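Questions I get about my camera reviews
Last updated 2024-08-26

I answer the same handful of emails most weeks, so I've put the answers on one page. If yours isn't covered, the contact form still works - I just can't promise I'll be quick.

Who are you, anyway?
I'm Sowmya Pinto. I've been shooting with small cameras since my film days and I live in Hillden, where a lot of my sample shots come from (sorry if you're sick of the harbor by now). Bakari Masanja edits the video reviews and does all the low light tests, mostly since he can stay awake later than me.

Do companies pay you for reviews?
No. Sometimes a store lends me a camera, and when that happens it says so at the top of the review. Clollside Camera has been the kindest about this. Everything else I buy, use for a while and sell on.

How long do you keep a camera before writing it up?
At least 4 weeks, and I try to get 2000 frames out of it. First impressions posts are different! Those go up after a weekend and they're labeled that way. Please don't buy anything on the strength of one of those.

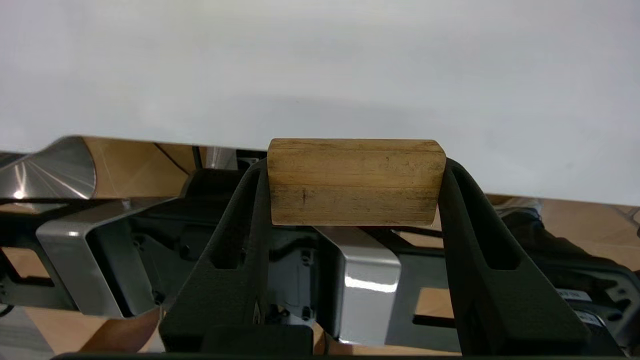
Why don't you give scores?
I used to. Then I gave a Rekholm compact an 8 and a much better one a 7, in the same month, and a reader wrote in to ask what I was thinking. I had no good answer. Now you get a paragraph on who I'd recommend it to and who should skip it.

What should I buy for under $400?
Used, please. A compact from a few years back with a 1-inch sensor will make you happier than anything new at that price. Check that the lens goes in and out without grinding, and ask the seller for an unedited photo of a plain wall so you can look for dust.

Are 12 megapixels enough?
For prints you'd hang in a hallway, yes. If you crop hard - birds, kids' soccer, that kind of thing - you'll want more.

Can I use your sample photos?
For comparing cameras at home, go ahead. For your own site, ask me first. I nearly always say yes, I'd just like a link back.

Will you review the Thampi zoom?
I'm on the waiting list for one and hoping for October. Bakari wants it first, so we'll see who wins.

Can you fix my camera?
I really can't, I've broken two of my own trying. Take it to a repair shop and get a quote before you agree to anything.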